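November 18, 2022
By the Lau Home Bench staff

The Follmont Rornum is a plug-in energy meter for a single household outlet. It goes between the wall and the appliance, measures voltage, current and real power, and keeps a running total in kilowatt-hours. It replaces the older Bosel meter, which had no memory and lost its total when it was unplugged. We have used the new model since February on kitchen appliances, a dehumidifier, a desktop computer and a chest freezer.

The case is one piece with a grounded plug on the back and a grounded outlet on the front. The display sits above the outlet and has four lines. It is readable straight on and from slightly above, but poor from below, and it cannot be rotated. If your outlets are mounted sideways, you will be reading the numbers with your head tilted. The backlight goes off after a short delay and there is no setting to keep it on.

Width is the main physical problem. The body covers the second receptacle of a standard duplex outlet when plugged into the top position. In the bottom position it clears the top receptacle, but a large plug above it will still rub against the case. Follmont does not include a short extension cord. We used our own, a heavy grounded one, for most of the low outlets.

There are four buttons: Mode, Set, Reset and a Hold key that freezes the display. Mode moves through volts, amps, watts, power factor, total energy and cost. Holding Reset clears the total without asking for confirmation. We lost two freezer runs this way while trying to wake the backlight. A key lock would fix this and the printed manual mentions one, but our unit did not respond to the key combination given.

Accuracy on steady loads is good. With a plain resistive heater, the Rornum and our bench meter agreed closely enough that we stopped checking. Standby loads are less reliable. A phone charger with no phone attached read zero, then a fraction of a watt, then zero again, and the total did not move overnight. If you want to find small standby loads, this meter will miss some of them.

Cycling loads are where the memory is useful. The meter stores 3000 readings, one every 45 seconds, which covers a little over a day and a half. After that it writes over the oldest entries. The interval is fixed. For a refrigerator or freezer it is short enough to show each compressor run. For a toaster it is too long, and a single cycle will appear as two or three points with no shape between them. Watch the live reading instead, or use the peak value, which is sampled separately and held until reset.

The highest steady reading we took from a two-slot toaster was 753 watts with both sides on. The figure stayed level through the cycle and dropped to zero when the lever came up. Toaster ovens are harder to read. The thermostat switches the elements in and out, and the live number changes faster than it can be written down. Use the energy total over a full bake and divide by the time.
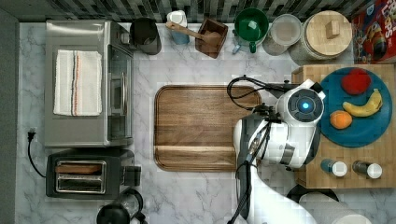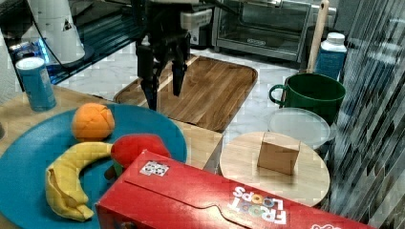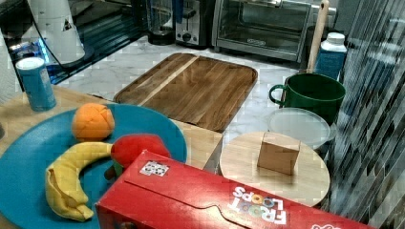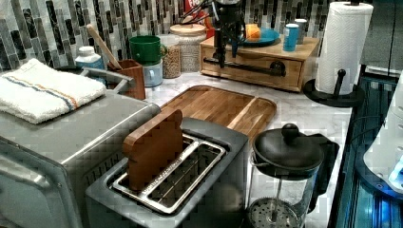

Toaster oven and two-slot toaster in the first and last pictures, teal plate in the second and third.

The overload alarm is set at 600 watts from the factory. That is low for kitchen use and almost any heating appliance will trip it. The alarm only beeps and does not cut power. To change it, press Set until the watt figure flashes, then step up with Mode. The steps are small and there is no fast advance, so reaching a useful value takes a lot of presses. The setting is kept after unplugging. The alarm can also be turned off, but the option is at the end of the same list, past the highest value.

Cost mode needs one rate per kilowatt-hour. There is a second rate slot for evening use, with start and stop times, and this requires the clock to be set. Our clock gained a few minutes over the summer. It does not adjust for daylight saving time. If you are billed at a single rate, leave the second slot blank and ignore the clock.

Data comes off through a small port on the left side. The file is plain text with a reading number, watts and volts on each line. It has no time column, so you need to note when the run started and work forward from the interval. The file opened without trouble in two spreadsheet programs. Follmont also offers a desktop program for graphs. It would not install on one of our two computers, and on the other it drew the graph correctly but printed it with no axis labels.

The internal battery keeps the clock and memory alive when the meter is out of the wall. It charges from the outlet and cannot be replaced without opening the case. The old Bosel took button cells, and we would have preferred that arrangement here.

We would buy the Rornum for freezers, dehumidifiers, window air conditioners and other loads that switch on and off over hours. For reading the wattage of a kettle or toaster once and putting the meter back in the drawer, the Bosel does the same work and fits the outlet better. Remaining stock of the Bosel is still listed by Lau, with the same grounded plug and the shorter warranty.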